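## 4. Equipment Planning and Budget

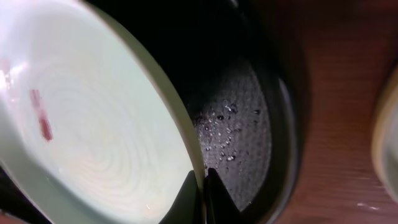 **Figure 3.** Wrist camera view during dishware handling. The two fingers are at the rim of a green bowl, beside a dark container with droplets on its speckled bottom.

The planning exercise in this section covers the purchase of manipulation equipment for the Trekemano dishware study. The tasks were fixed before any vendor was contacted, and the budget was built from the tasks upward. Prices were collected in February 2025 and are given as shares of the total, as the quotes themselves are covered by purchasing rules at our institution.

### 4.1 Requirements drawn from the task

The study calls for moving bowls, cups and cooking vessels between a table, a rack and other vessels. Most of these items are glazed or coated, and many have a rim that is thicker than the wall. A grasp on the rim leaves little room for the fingers when a second vessel stands close by, as in Figure 3, where one fingertip rises in front of the inside of the dark container while the other is against the green bowl. Finger width and tip shape were therefore treated as purchase criteria of the same rank as payload and reach.

Water was the second criterion. The protocol includes items taken from a rinse tray, so the gripper body has to tolerate drips and the finger pads have to be replaceable without tools. Two of the grippers we considered had open gear housings and were dropped at this stage.

The third criterion concerned the wrist camera. Gloss on glazed ware produces strong highlights; the left side of the bowl in Figure 3 is washed out by one. Dark cookware creates the opposite problem, with walls that fall into near black while the bottom remains readable. We required manual exposure control and a short minimum focus distance, and we set aside money for a diffuse light over each table. The light was missing from our first draft of the budget.

### 4.2 Options compared

Three configurations were priced.

| Item | Option A | Option B | Option C |
|---|---|---|---|
| Arm | Zerkport, new | Zerkport, refurbished | Reuter, new |
| Gripper | Zerkport parallel | Jesometti parallel | Jesometti parallel |
| Wrist camera | Bundled | Separate | Separate |
| Manual exposure | No | Yes | Yes |
| Tool-free pads | No | Yes | Yes |
| Warranty on arm | Full | Limited | Full |

Option A was the simplest to order, with one vendor and one service contract. It failed on the camera, since the bundled unit adjusts exposure automatically and the setting cannot be locked. Replacing the camera would have voided the wrist portion of the warranty.

Option B had the lowest purchase price. The refurbished arms meet the payload requirement, but the vendor would not commit to a supply of joint modules beyond the first year of use. The study is planned to run longer than that, and a single joint failure without a spare would stop one station for the length of a custom order.

Option C was selected. Its arm is more expensive than the refurbished unit, and its controller takes up more floor space. The Jesometti gripper mounts to it through a stock adapter plate, and the fingers are sold separately in blank form so that the tips can be cut to a narrower profile in a local shop.

### 4.3 Allocation

Arms and controllers account for 68 percent of the total. The remaining funds are divided among grippers, cameras, lighting, tables, dishware and a repair reserve. We initially placed dishware under office supplies, where it could not be reordered quickly, and later moved it to the equipment line together with finger pads.

The plan provides for 3 stations. A fourth was considered and rejected on the basis of floor space and power; the room has two suitable circuits, and one of these is shared with a fume hood. Each station has its own camera and light. Spare grippers are pooled.

Consumables were estimated from the pilot. Pads were replaced after some 60 hours of operation, at which point the surface had become smooth enough to slip on glazed rims. The reserve stock was set at 20 pairs, to be reviewed after the first full period of collection. Pads are inexpensive compared with the arm, but the delivery time quoted by the supplier was long, and a station without usable pads is idle in the same way as one without an arm.

### 4.4 Schedule and dependencies

Arms are ordered first, followed by grippers and adapter plates. Cameras can be purchased at any point and are tested on the bench with dark and light dishware before they are mounted. Installation is planned for April, provided that the electrical inspection is complete — the inspection is booked by the building office and is outside the control of the project.

Two items remain open. The first is cable routing at the wrist: the camera cable supplied with Option C is stiff and limits rotation in the last joint, and a softer cable has been requested for trial. The second is the tabletop. The pilot used wood, which marks easily and will need a sealed finish if rinsed items are placed on it every day. A sealed top and a removable mat have both been priced, and the difference between them is small enough to be covered by the repair reserve.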